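10 September 2021, paint bench notebook

Lisano exterior white, second batch, chalking check on the Prekstead boards.
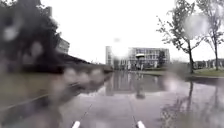
How much of the chalk on the cloth is failed binder? Can't say from a cloth. The rub test picks up street dirt as readily as loose pigment, and the south boards face the road.

Pillay's sheet claims no chalking after 1000 hours in the cabinet. Fine, but a cabinet has no road next to it, and I have yet to see their raw numbers. Naveen Kaushik read the same 5 boards as me and scored two of them a full grade lower. Same cloth, same pressure, supposedly.

Washed half of each board with plain water, will rub again Monday. If the washed halves still mark the cloth I'll believe in the binder story.

Brarkard want 100 more boards coated on the strength of this. Told them to wait.

Still to do: label the backs, the pencil is fading. Order black cloth.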